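# 手持ちグリッパーのパッド、ツルツルの食器にはどれがいい?

投稿者:ゆで麺二玉
2018年10月6日(土)

手持ちグリッパーの比較にすっかりはまっています!両手に一台ずつ持って、食器を重ねたり移したりする動作を記録し、あとでアームに再生させるのが目標です。

いま悩んでいるのが指先のパッド。青い凹凸つきのパッドと、Urenowの平らなシリコンパッドを比べています。皿は平らなほうでもまあまあ持てるのに、釉薬のかかった深めのボウルになると、縁をつまんで持ち上げる途中でくるっと回ってしまうんです。青いほうは回りにくい気がするのですが、まだ自信がありません。

机の上はこんな感じで、チェックのクロスに食器を置いてやっています。
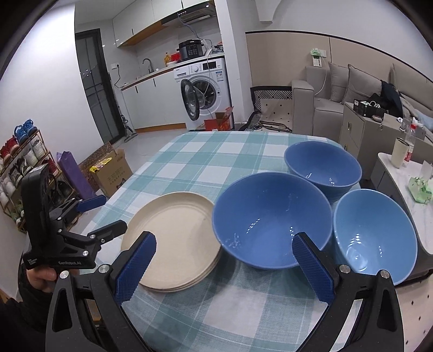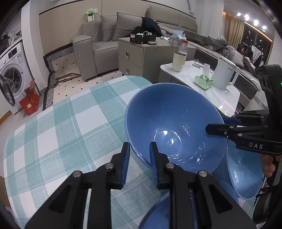

試したのは片手で縁をつまむ持ち方と、両手で左右から支える持ち方の二通り。両手だと安定するのですが、左右の指を閉じるタイミングがずれると、ボウルがクロスごと引っ張られます。コントローラーはBulldaleの小型のもので、把持力は80%に固定。記録は30Hzです。

知りたいのは次の2点です。

- 丸い縁のボウルには、凹凸パッドと平らなパッドのどちらが向いていますか
- 両手で持つとき、把持力は左右同じでいいのでしょうか

パッドの交換自体は楽しいので、手間のかかる方法でも大歓迎です!

---

**kurage_servo**

おお、同じ沼の人だ!うちも食器ばかりつかんでいます。

まずパッドですが、私なら凹凸つきを選びます。平らなシリコンは面で当たれば強いんですけど、カーブした縁だと接触が線になりがちで、そこを軸に回るんですよね。凹凸があって少しへこむタイプのほうが、うちでは回転が目に見えて減りました。ただし溝の向きは要確認!縁と平行になると、溝に沿って横へ滑ることがあります。パッドを90度回して貼り直すだけで別物になったりするので、買い足す前にぜひ。

把持力は左右同じにしないほうが楽でした。片方を「持つ手」、もう片方を「添える手」と決めて、添える側を弱くします。うちの設定はこんなところです。

| 手 | 把持力 | 閉じ始め |
|---|---|---|
| 持つ側 | 80% | 先 |
| 添える側 | 持つ側の半分くらい | 300ミリ秒後 |

この時間差を入れたら、クロスが引っ張られる現象はほぼなくなりました。Kesardのコントローラーなら左右別々に遅延を設定できます。Bulldaleは触ったことがないので、同じ項目があるかはわかりません。

あと比較するなら、毎回パッドをアルコールで拭いてからにしてください。これを忘れて最初の202回分を撮り直しました……。でも撮り直したデータのほうがずっときれいで、グラフを見てにやにやしています。

---

**ねじ山つぶし**

パッドより指の開き幅では?開きすぎた状態から閉じると、勢いで縁を弾きます。縁の厚みより少し広いくらいで止めてから寄せるといいです。

Zakharchenkoの柔らかい指も持っていますが、ボウルは得意、重ねた皿の一枚だけを取るのは全然だめでした。隙間に入りません。

---

**ゆで麺二玉**

お二人ともありがとうございます!溝の向き、まったく気にしていませんでした。さっそく今夜、90度回して貼ってみます。Bulldaleにも遅延の項目はありました。メニューのかなり奥です。開き幅も狭めにして、片手と両手の両方で記録を取り直します。結果の表ができたらここに貼りますね。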